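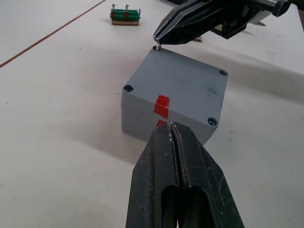
Garage > Notebook > Late Models

19th July

Back from Dondport late last night and the car is still on the trailer, so I'm getting this down before I forget it all. We qualified okay, ran up front early, then got tight in the center around lap 80 and stayed that way. I kept asking for wedge out at the stop and we only got half of what I wanted - my fault for not being clear on the radio!

Right rear came off a lot more worn than the left (more than I saw at Kirneck, same compound). Going down 2 pounds on that corner next time and leaving the spring alone. The Wegener shocks felt great on entry, so no touching those either.

Still to do: bleed brakes, check toe, find out why the water temp crept up under yellow.

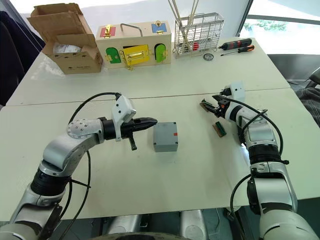 Somebody on the crew wrote in the margin that the temp thing is just tape on the nose and I should pull a strip before blaming the radiator. Fair enough, will try that first at Netby.

Also need to sort the entry for the November race - it pays 2000 to win and I'd like to have a fresh motor in by then.

2 comments | Share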